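HOSP 214 Beverage Service and Bar Operations
Handout 6: Glassware — selection, handling and stock control
Instructor: Vimala Pinto
12/04/2024

Reading before class: chapter 5 of the course reader, plus the Callow Hotel case in the appendix. Bring your stock sheet from last week.

1. Why glassware gets its own session

Glass is a small line in most bar budgets and it gets treated that way. The Callow case shows what happens when a property stops tracking it. The bar manager reordered whenever the shelves looked thin, and the yearly spend came to $2463 for a room with 84 seats. Most of that went to replacing two shapes. The others hardly moved.

We will come back to those two shapes in section 4.

2. Types of glass

Soda-lime glass. The ordinary material for tumblers, beer glasses and most house wine glasses. Cheap, fairly heavy, easy to replace.

Tempered or toughened glass. Soda-lime glass that has been heated and then cooled quickly. It takes knocks better and breaks into small blunt pieces. It can also break some time after the knock that weakened it, so a toughened glass that has been dropped should be taken out of use even if it looks fine.

Crystal. Covers both the older lead crystal and the newer lead-free kinds. Thinner rims, clearer, and less forgiving in a machine. Check the maker's washing advice before you buy.

Borosilicate. Handles quick changes in temperature better than the others. You will see it in teapots and some coffee glasses.

3. Parts of a stemmed glass

You should be able to label a drawing with these terms: rim, bowl, stem, foot. The foot is sometimes called the base. On the quiz either word is accepted.

The rim chips most often, from stacking and from contact with taps and other glasses. The stem usually snaps during polishing, when the bowl is twisted one way and the foot is held still. Hold the bowl while polishing the bowl, and hold the foot while polishing the foot.

4. Matching shape to drink

A tall bowl keeps a layered drink visible and leaves less surface open to the air. A wide bowl does the reverse. A long stem keeps the hand away from a chilled drink. Hot drinks need either a handle or a short stem with enough foot under it to be set down without tipping.

The two problem shapes at the Callow were the long-stem white wine glass and the champagne flute. Both were stored upside down on a bare steel shelf. Anas Erraji, who did the audit, moved them to divided racks and set a reorder point for each shape. No new glasses were bought in May, the first full month after the change.

5. Irish coffee glasses

Irish coffee is served hot with lightly whipped cream floated on top, so the glass has to be clear. There are two common styles, one with a handle and one without. The one without is a footed goblet, picked up by the stem or by the lower bowl with a napkin.
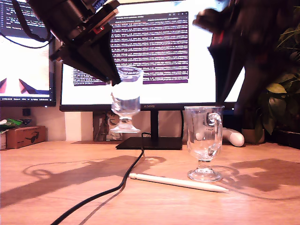 Fig. 3. Irish coffee style glass: tall bowl, short faceted stem, wide round foot.

Service steps:
Fill the glass with hot water and let it stand while you make the coffee.
Empty it and dry the outside.
Add sugar and whiskey, then coffee, and stir until the sugar is gone.
Pour the cream over the back of a spoon. Do not stir again.

Never put ice or cold water into a glass that has just held a hot drink. The same goes for glasses straight out of the machine.

6. Stock control

Par level is the number of each glass you need on hand to get through the busiest service. Work it out from seats, expected drinks per seat, and how long a rack takes to come back from washing. Log breakage by shape and by station — a single total tells you very little.

Assignment

Using your own stock sheet, set a par level and a reorder point for four shapes. Show your working. One page, typed. This counts for 75 points, and late work loses ten points a day.

Next session: draft systems and line cleaning.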